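Gripper Comparison FAQ: Linkage Fingers on the Two-Arm Bench

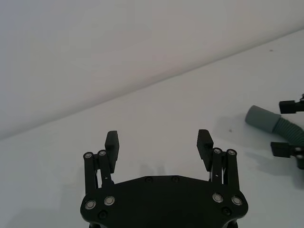 Written by Parveen Hashmi | Reviewed by Rostislav Slanina | Updated November

Which grippers were compared?
The Helholm parallel gripper and the Varside parallel gripper. Both were run on the same pair of arms with the same controller settings.

What was the test part?
A flexible corrugated hose with a smooth cuff at the end. One arm holds the hose along the ribbed section. The other approaches with its fingers open and grips the cuff.

How many cycles were run?
1336 in total, split evenly between the two models. Finger pads were replaced once per model, at the halfway point.

Why a hose and not a block?
Rigid blocks did not separate the two models. Ribbed hose deflects under load, and the ridges can settle against the pads at different depths from one grip to the next.

How do the fingers move?
Each finger rides on a parallel linkage with two bars. Check the pivots at both ends of each bar for play before every run. Play at the upper pivots shows up as pad tilt, and more force will not correct it.

What does the wrist camera need to see?
Both finger pads and the gap between them, with the fingers fully open. If a pad leaves the view at any opening, adjust the mount and repeat the calibration.

Does the table surface matter?
Yes. We use a plain white top. Finger shadows are soft under diffuse light, and the cuff detector tolerates them. Under a single lamp it reported false edges in 8 trials.

What closing speed should I use?
Start at 30 percent of maximum. The Varside unit can go higher on the cuff. On the ribbed section, keep both models at the starting value.

Can the two models be mixed on one bench?
Yes, but load a separate tool profile for each arm. Controller firmware older than version 2 stores only one profile.

Where are the logs?
In the Wulus folder on the lab share, sorted by gripper and pad set. Send access requests to Evdokia Antoniadis.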